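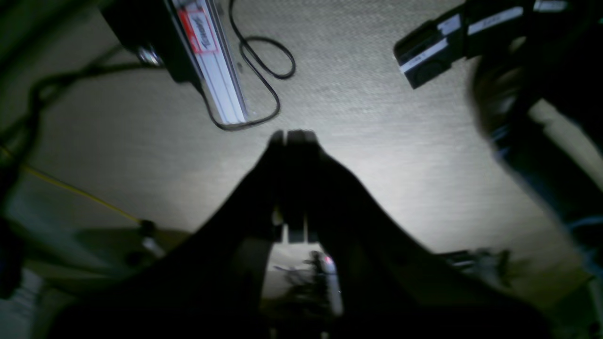
My aunt Wulan left me the repair shop in August, and with it every unfinished job she had ever promised somebody. I'm a bookkeeper! I can do you a lovely spreadsheet, but I had never opened up so much as a toaster. So there I was at seven in the morning with a cup of bad coffee, looking at her bench – the tangle of dark cables, the black box with the white-and-silver bar down its side, the little pink-red light glowing away on its white cylinder – and thinking, well, one of these things is going to have to be the Kistero.

The Kistero was job 857. I knew that from her ledger, where she'd written "857, O. Bilyk, Kistero, hums" and then, underneath, in pencil, "lovely hum." No price. No date. Wulan Chong charged people what she felt like charging them, usually too little, and the bank in Otwood had been writing to her over it for years.

Orest Bilyk came in before I'd finished the coffee. He was a big man in a raincoat and he stood just inside the door like he was waiting to be asked to dance.

"You're the niece," he said.

I said I was, and that I was sorry, but I didn't know which one was his.

"It hums," he said.

So we listened (what else could we do?). I switched things on one at a time and we leaned in with our heads nearly touching. The first one clicked. The second did nothing at all, and I wrote that down because writing things down is what I'm good at. Then I tried an ugly old thing from the shelf under the window, and there it was, low and steady, somewhere between a refrigerator and a cello.

Orest shut his eyes. "My wife used to sing over that," he said. "She'd find the note and go up from it. I brought it in to get the hum taken out, after. Your aunt told me to think about it."

"How long ago was that?"

"Oh, she was still on job 803-something when I started thinking."

I asked him if he'd finished thinking, and he said he believed he had. He wanted it left alone. Then he put 200 dollars on the counter, in twenties, and I told him I couldn't possibly charge him for not fixing it. He said my aunt would have.

She would not have, and we both knew it. I took forty for storage and carried the Kistero out to his truck, and he drove off up the Tekleab road with it belted into the passenger seat.

I went back in and found my pencil. Next in the ledger was 858, Grendach, "says it bites."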